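Home Issues Articles Authors Search

Posted July, Wednesday session papers
By the Sedora Housing Fittings Group

4. Overhead Panels and Their Openings

4.1 Background

The homes in the Prademholm survey were built with service space above the kitchen and hall, closed from underneath by removable panels. Residents reach this space to turn off a valve, reset a switch or look for a leak. Earlier work on these homes dealt with the pipes and wiring. The panels themselves were left out, although they are handled more often than anything behind them.

We visited 69 homes and recorded 100 panels. Of these, 28 had an opening cut or molded into the face, so that a resident could reach a shutoff without taking the panel down. The rest were plain. Panel faces were measured on site where the fixings allowed it, and the longest side in the survey was 405 mm. Panels that had been painted over at the joint were left in place and measured from the face only.

4.2 Shape of the opening

Openings were sorted by outline and by edge. Outline was recorded as round, square or oblong. Edge was recorded as flush, where the face simply stops at the hole, or raised, where a rim stands out from the face. A panel with a separate cover was sorted by the edge left showing after the cover was removed. Figure 3 belongs to the square, raised group.

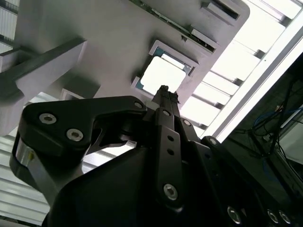
Figure 3. Light gray panel with a square opening, from underneath.

Residents asked for an edge they could find by touch. Many of them work with one arm up and the head turned away, and several said they feel along the face until they meet the hole. With a flush edge the fingers can pass over a corner and come back to the wrong side. A raised rim gives them something to follow. In Figure 3 the rim is a rectangular frame in the same light gray as the face, so it is easier to find by hand than by eye in a dim hall. Residents in the Levley block made the same point about their own panels, and two had marked the rim with colored tape.

The rim also has a cost. Dust collects along its outer side, and a cloth catches on it at the corners. Most residents who cleaned their panels did so with the panel still up, and they tended to wipe the broad part of the face and leave the strip next to the rim alone. In the Bataineh block, where the kitchens are small and the panels sit close to the stove, this strip was often greasy.

4.3 Panels at an angle

Not every panel in the survey was level. Some had been set on a slope to clear a pipe, and others had dropped at one side – usually the side nearest the door. We recorded the slope but did not try to sort these two cases after the visit, as the notes were too short to support it. Where a resident could tell us how the panel had been fitted, the answer was entered on the home sheet. Sloped panels took longer to refit in every block. The usual trouble was getting the upper side seated before the lower side slipped off its ledge.

Contact the editors | Copyright Sedora Housing Fittings Group | Back to top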